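Workshop tips: folding by gripper
Clanurus, Pukow site. Soft goods area.

These tips are for people who fold by hand and have been moved, for part of the shift, to folding with the hand-held grippers. The recorded folds are used to set up the folding robots. Hand folding continues on the normal tables. Target times from the old folding sheet do not apply to gripper work and should not be compared with it.

Before the first fold

Smooth the work surface from the centre outwards. A crease in the sheet underneath is easily picked up along with the piece. Complete removal of creases is not needed, only a flat patch roughly 300 mm larger than the piece on each side.

Set the piece down with its long edge towards you. For small dark pieces, use a cover in a lighter shade. Navy on olive green can be worked, but the edge is harder to find late in the day.

Rest both grippers on the surface with the jaws facing inwards and the cloth between them. Check the indicator light on each housing before starting. Begin every fold from the same rest position, including when you are repeating a failed one. 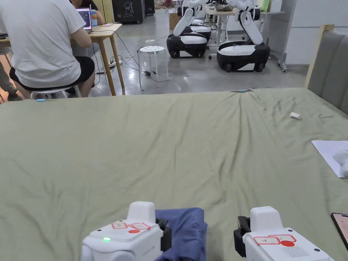
Holding the grippers

Hold from the forearm and keep the wrist straight. The usual mistake among experienced folders is to pinch hard, as one does with fingers. The jaws need only enough closure to stop the cloth slipping. Excess force marks fine fabrics and tires the hand within the hour.

Approach low and from the side. Slide the lower edge of the jaw along the surface until it meets the cloth, then close. Coming straight down tends to catch two layers.

If two layers are caught, open, back away by a hand's width and approach again. Do not shake the piece loose. A clean second attempt can be kept in the record. A shaken one is deleted, and the time is lost.

Work at a pace you could keep up for the full block. Fast folders should slow down on the turn-over, where the cloth leaves the surface and the record is most often spoiled.

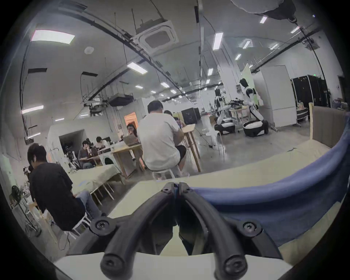

Gripper above the pale cover, blue fabric to the right. Table work continues in the room behind.

Order of work for a small flat piece

1. Find one corner with the left gripper and hold it.
2. Find the neighbouring corner with the right gripper.
3. Lift both together, just clear of the surface.
4. Carry the edge over and lay it down. Release the left gripper first.
5. Flatten with the outside of the jaw, using one pass only.
6. Make the second fold across the first.
7. Return both grippers to rest before reaching for anything else.

Step 5 is the one most often changed by people with years on the tables. Several passes give a better-looking stack, but the extra strokes go into the record as part of the fold. Rodica Tănase, who leads the soft goods area, has asked that finishing strokes be kept for hand-folded orders.

Place the finished piece at a corner of the table and leave the middle of the cover clear. Keep labels, paper and packaging to one side. A finished piece may overlap the edge of the cover provided that it does not hang.

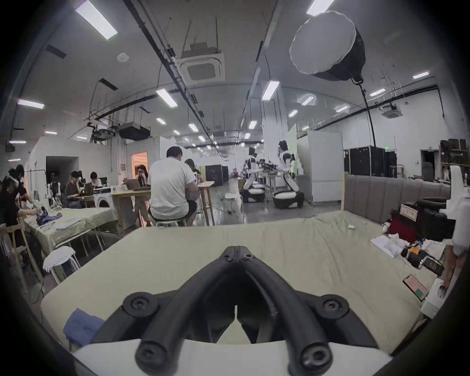 STAFFING AND SHIFTS

In July the area recorded 2666 folds. At that level the gripper work takes up a noticeable share of paid hours, and it has changed the day in the following ways.

Rotation. Stay on the grippers for one block only, then move to the tables or to sorting. Swap sooner if the thumb or the outside of the forearm aches. Swapping early is not entered against anyone.

Grading. Sorting good records from bad is now a bench job, done seated at a laptop. It suits folders well, as they can tell a fold that will open in the stack from one that will hold. Ask for it if you want it. Iulian Pop gives the training, which takes one afternoon.

Pay. Gripper and grading blocks are paid at the table rate plus the skills supplement. Piece bonus is averaged over the previous month. Check the line on your slip and report errors the same week.

Robots. The robots on the wheeled bases are to be treated as able to move at any time. Walk round them, do not reach across, and leave nothing on the bases. Cables on the floor are to be lifted over, never pushed aside with a foot.

What stays by hand. Fitted sheets, anything with ties and all repairs remain on the tables. No date has been set for changing this, and any date will be given to the area before it is given to customers.

Common faults

Cloth creeps away from the jaw. The cover is too slack. Pull it tight at the far side and start again.

Fold opens when released. The right gripper let go too early. Hold until the left is fully clear.

Piece is bunched and no corner can be found. Put one jaw on each side of it, open wide, and draw the nearest edge towards you until a corner shows. Do not pick the piece up by its middle.

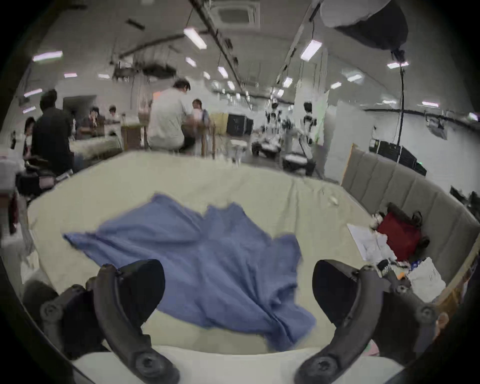

Crumpled blue cloth with both jaws open. Find an edge first, then a corner.

Jaw pads feel greasy. Wipe with a dry lint-free cloth. No spray, no fabric softener residue.

Bolt heads on the arms work loose. Report and stop. Tightening is done by maintenance, at every 2000 folds or when reported.

Covers are changed at the end of the late shift. Spare covers are kept with the Cuvov stock, lower shelf, pale ones at the front.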